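Koltley Community Grants
Progress report no. 2, Drerkik Creek Footpath and Planting
September 2020

Short one this time, sorry. Full accounts spreadsheet went over separately. Main points: path is open as far as the footbridge, planting is behind, money is OK.
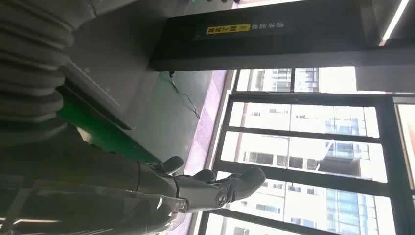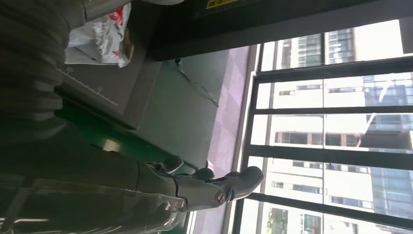 Kairys Parks and Trails Department

Where we are

Path surfacing finished between the parking lot and the footbridge. 270 yards of crushed stone, rolled and edged. Drains well so far, we had two heavy rains right after and only one low spot by the second bench. Crew will top it up when they're back for the handrail.

Footbridge deck is done. Handrail isn't. The supplier (Plerex) sent the wrong brackets, then the right brackets but half of them. Remainder promised, no date in writing yet. Bridge stays taped off until the rail is on. People are stepping over the tape. We've put up a second sign.

Upper section, bridge to the school gate, not started. Waiting on the sewer easement letter from the county. Ynyr has called them every week and got a different person each time. If we don't have it by the end of the month we'd like to talk about moving that section to spring, see below.

Planting

Behind. Plan was 2000 plugs along the bank before the first frost, we have 1000 in. Mostly sedge and blue flag, some swamp milkweed at the wet end. The nursery held the rest back, small root systems after the hot spell, and we'd rather have them late then have them die. Deer have been at the milkweed already. Temporary fencing went up on the east side only, as that was all the mesh we had.

Work days have been capped at 5 people per group because of the distancing rules, own gloves, tools wiped down between groups. It works but it is slow. Three groups a morning is the most we can run with the staff we've got. The school groups in the orignal plan are off for now. We still want them, probably for the bird boxes.

Money

Surfacing came in a little under the quote. Most of that went on extra fabric under the stone where the ground was softer than the survey said. Fencing was not in the budget, we took it from the signs line, so the big map board will be a smaller map board unless you object. Nothing has been charged to contingency.

What we need from you

OK to carry the upper section over to spring if the easement doesn't come through. No extra funds, just the dates.

OK on the map board change.

Your current logo file. The one we have prints fuzzy.

Next

Handrail, then take the tape down. Rest of the plugs as soon as the nursery releases them. Mesh for the west side. One more walk of the bank with the county drainage people, date to be set.

Next report will have the plant survival count from the first batch.

Ynyr Gwynne
Project lead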